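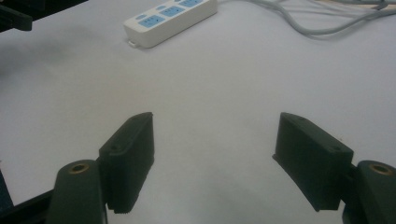
Barlow hand grippers – rigid fingers or the soft ones?

olumide_nwankwo
Evening all. I've had the Barlow hand-held gripper for a good while now, with the rigid green fingers, and I've been putting it up against the Zurkivlow soft fingers a friend at work lent me. I promised in the January thread that I'd write it up, so sorry for the wait, and sorry in advance for the length (my wife says I can't order a sandwich in under a page).

The job is cable work. Picking up plugs, moving extension leads out of the way, pressing rocker switches, coiling up slack. I did 200 picks with each set, all at the same table, and wrote down every drop. The rigid pads dropped 20. The soft ones dropped almost twice that, nearly all of them on the plugs, where the finger wraps round nicely and then the whole thing rolls as you lift. On loose cable they were lovely though, much gentler, and I didn't have to line up nearly so carefully.

My one grumble with the Barlow is the linkages. Mine have the brass bushings and I can feel a bit of play in the left one when it's wide open. Does anyone else get that?

pennywhistle62
What a smashing write-up, thank you! I had play in mine too and it was the pad screws, not the bushing at all. Nip them up gently and try again before you go pulling the linkage apart. I spent a whole afternoon doing that and had to ring my brother to help me get it back together.

marrowfat
I'm going to disagree a little, in a friendly way. 200 picks by one person who is used to one gripper isn't much of a comparison. You've had the Barlow for ages and the soft ones for what, a fortnight? When we swapped at our place everybody was hopeless for the first week and then the numbers crept up. I'd want to see it again with someone who has never touched either.

olumide_nwankwo
That's a fair point, and I did wonder. I did the Barlow set first as well, so by the time I got to the soft fingers my wrist was tired. I could ask my nephew to have a go, he's not used either and he's very patient.

Pennywhistle – you were right about the screws! A quarter turn on each and most of the wobble has gone. There's still a touch left but I can live with it.

grustel_owner
Has anyone tried the Grustel pads on the Barlow linkage? Part 3149, they're the same width but with a rubber face. I've been very happy with them on plugs. You do have to open up one hole slightly to get them on, mind, and I know some people won't want to take a drill to it.

marrowfat
I wouldn't. The rubber picks up fluff and then it's worse than bare plastic. Okonkwo used to do a wipe-clean version but I haven't seen it in the shop for months.

grustel_owner
Mine get a wipe with a damp cloth at the end of the day and I've had no bother at all. Perhaps your workshop is fluffier than mine :)

pennywhistle62
We have 2 cats so I think I'll stay with the plain ones. Olumide, do let us know how your nephew gets on, and if you get a minute could you try him on the thin cables as well as the plugs? That's the bit I always struggle with.

olumide_nwankwo
Will do. He's coming over after tea so I'll set him up with both and keep my mouth shut while he does it.

Contact us | Forum rules | Copyright remains with the individual posters | Back to top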